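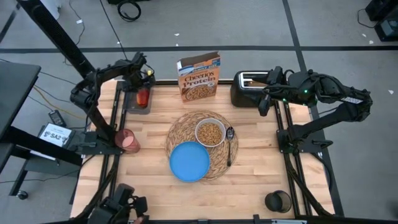
Breakfast table, teleop rig, cereal already in the bowl.

June 2018

Breakfast task, notes on driving it by hand

Writing this up while it's still in my head, because last time I left it a week and could only remember that something about the spoon was annoying. (The spoon is still annoying. More on that further down.)

So, the setup is the usual wooden top between the two black rails, with the woven mat in the middle, the white bowl on the mat and the spoon to the right of it. The Cheerios box is at the far side with its flaps open, toaster in the back right corner. I've been leaving the flaps open between runs and I think we should all do the same, as I had a go at opening the box with the arms on the first day and it ate most of the afternoon. Opening a cereal box can be its own task for Drirko to enjoy in December or whenever they get to it. For Congate all they want is bowl, pour, spoon, plate, done.

The good news is that pouring is much nicer than I expected! The trick is to hold the box low down on its narrow sides and let the wrist do the tipping. If you grab it high up and lift with the whole arm, the box swings, you chase it with the leader handle, the follower lags a touch behind you and before you know it there's cereal on the carpet. Tip slowly, stop early, wait. Cereal keeps coming for a moment after you think you've stopped -- everyone overshoots the first few times, me very much included.

I also tried pouring with my left hand on the box and my right hand steadying the bowl. It looks lovely when it goes well but I'm not sure it's worth it. The bowl hardly moves on the mat anyway, and with two grippers that close together I kept watching the gap between them instead of the cereal. One-handed for now, other arm parked well back.

Spoon. Right. Picking it up off the bare wood is miserable, as the fingers want to go under the handle and there's no under. With the handle lying across the edge of the mat it's a bit better, there's a tiny bit of lift there and you can get a fingertip in. Please don't straighten it up to look tidy between runs. What I do is come in from above with the fingers nearly closed, touch down on the wood very gently, back off a hair and then close. If you miss, open up, lift clear and start the approach again. Don't scrabble at it! I went back through the Marsden set and a lot of those demos have the operator poking at the spoon over and over, and the policy learned the poking beautifully. It pokes with total confidence.

Same goes for pauses, I think. I have a habit of stopping dead above an object while I decide what to do, and in playback it looks as if the arm has gone to sleep. Decide first, then move. If I need to think I now do it with the arms at rest, before I hit record.

The plate is easy if it overlaps the mat, which gives the rim a bit of a tilt to grab by. Flat on the wood it's another spoon problem, only bigger. I've been varying where it goes but always keeping some of it on the mat. Cups and mug: I've had the pink cup and the black mug lying on their sides out at the edges, and standing them up is a decent warm-up before a session. Roll the wrist first and then close, the other way round you just push them along the rail.

Numbers, for whoever does the sheet. Episode counter reads 2569 on the breakfast folder, of which I'd keep 2119. The rest are mostly fumbled spoons and a batch where I'd left the right leader handle on the old scaling, so small hand movements came out enormous. Those are no use to anyone. The keepers are tagged, I haven't deleted anything.

Next session I want 100 clean ones of spoon only, no pouring, all from different starting angles. Five per angle, then change. I get sloppy if I do more than that in a row, and my shoulders go too. The Flelto handles are lighter than the old pair but you still hold your arms up for ages without noticing.

Things I haven't sorted:

- whether we put the spoon in the bowl or next to it at the end. I've done both, which is silly of me. Can we pick one?
- the left gripper feels slower to close than the right. Could be me being right-handed. Somebody else have a go and tell me.
- no toast yet. I've practised pressing the lever down with a closed gripper, unplugged, and it's a nice easy one. Getting a slice into the slot is another matter.

Sweep up before you go, the casters find every last bit of cereal.

Recent entries
Leader handle scaling, which file it lives in
Congate breakfast task: first attempts
Folding tea towels with two arms
Marsden demos, what to keep
Gripper fingertips, new pads

Workshop notebook | Questions: leave a comment on the entry | Back to top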